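Support > Teleoperation > Hand control > Ticket 900

Right hand drifts during sink wiping demos
Opened by Karine Ouellet, Flisstead site. Status: waiting on reporter

We teach the wipe by remote control. Of 66 demos, 16 end with the right hand wandering off as if it had remembered an appointment. Restarting the glove software fixes it until lunch.

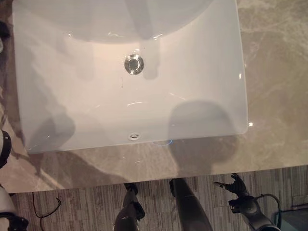 Drift offset was zeroed again on Tuesday, with the operator's hand flat on the desk. No change. I then checked the cabling. The one at the right wrist hangs in a loop toward the floor, and I can make the fingers twitch by nudging it - a talent I did not put on my résumé.

Jonalyn Ocampo (support): Please reseat the wrist connector, clip the slack to the forearm and record 4 new demos. Keep the old ones - don't train on them.

Karine: Clipped. Three good, one haunted. Trying a new cable.

Comments (2)

postdale_ben: Same thing on ours. New cable cured it.

mopbucket: Ours drifts left. Is that a separate ticket or a matching set?

We use cookies to remember your login. Accept | Settings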